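4.2 Effect of camera placement and wrist controller

The previous section held the arm hardware fixed and varied the policy. In this section the policy is held fixed, and we vary the wrist controller and the set of cameras the policy receives. The two controllers are the stock position controller shipped with the Evasmont arms and the Civeck compliance controller, which limits the force command at the wrist and lets the fingers give when they meet the table. Finger geometry is the same in both conditions.

Camera inputs were tested in three settings: fixed camera only, wrist cameras only, and both. The fixed camera looks into the cell from the front and sees both arms and the full work surface. The wrist cameras move with the grippers and are mounted close enough that the fingers always enter the view. Exposure was set by hand before each session and then left alone. We tried automatic exposure during the August pilot and dropped it after the brightness jumped each time an arm passed under the lamp.

The data set used here contains 832 episodes recorded over 14 sessions by five operators. Operators drove both arms through a leader pair and were asked to pick up a single sock, move it toward the center of the cell, and pass it to the other arm. Each episode began from a sock dropped by hand, with no attempt to control the fold. Tools and small parts were left in the cell as found, so that the background would not be identical from one session to the next. Recording closed on October 27, 2026, and no episodes were added after that.

Socks are a difficult object for this comparison in a useful way. A patterned sock gives the policy plenty of texture to track, but the pattern breaks up where the fabric folds, and the fold lines are easily mistaken for the edge of the sock. A plain sock has the opposite problem: its outline is clear against most backgrounds, but the cuff is hard to tell from the toe unless the ribbing is resolved. The fixed camera does not resolve ribbing at its working distance. The wrist cameras do, provided that the fingers do not cover it.

The position controller performed well when the sock stood up from the table in a bunch. On flat fabric it tended to stall, as the fingers reached the wood before the commanded height and the arm faulted on torque. Lowering the commanded height less removed the faults and also removed most of the grasps. With the compliance controller the fingers could rest on the surface and close along it, and the same height setting served for both flat and bunched fabric. The cost was a slower approach and a small sideways drift at contact, which the fixed-camera policy did not correct.

With wrist cameras only, the policy corrected this drift but often lost track of the second arm. Handovers then failed with the two grippers side by side and the sock held in one of them. Using both camera types gave the most reliable handovers under either controller. Under the position controller the gain came mostly from the handover itself. Under the compliance controller it came from both the grasp and the handover.

Glare was the main source of error left in the wrist views. Light from the side of the cell washed out part of the work surface, and paint marks on the wood became faint enough that the policy could no longer use them as landmarks. Masking the finger region of the image made no difference to this and slightly reduced grasp accuracy. We left the mask out of the final setup.

Figure 5 shows views from both camera types. Parts (a) and (c) come from a wrist camera, with patterned and beige fabric at the gripper. Parts (b) and (d) come from a fixed camera; the organizer tray is at a different place in the two views, and in (d) an argyle sock lies under the left gripper with a dark purple sock near the fingers of the right one.

Figure 5. Wrist and fixed camera views of the two-arm cell, (a) to (d) in order.
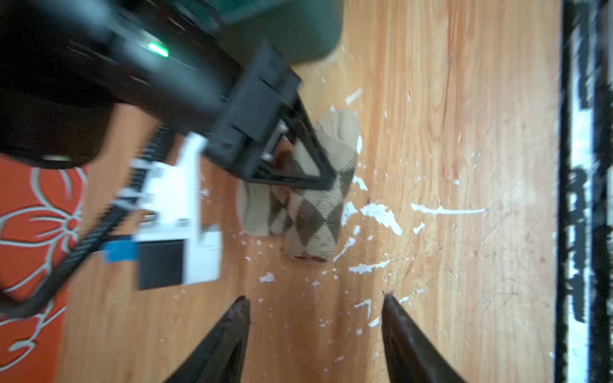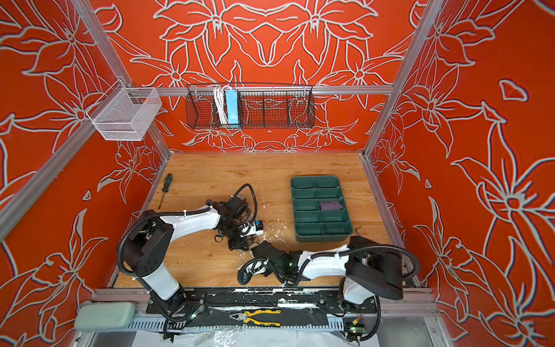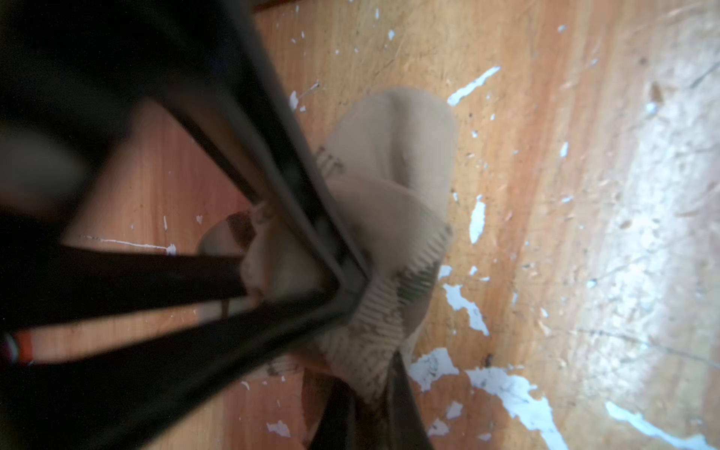
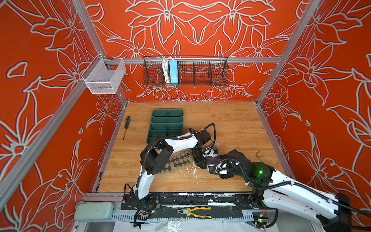 4.3 Limits of the comparison

All sessions used one cell and one pair of arms, so wear in the fingers cannot be separated from session order. The compliance limits were tuned once, by V. Trajkovski, on socks only. Stiffer fabrics such as denim may need a higher limit, and we did not test them.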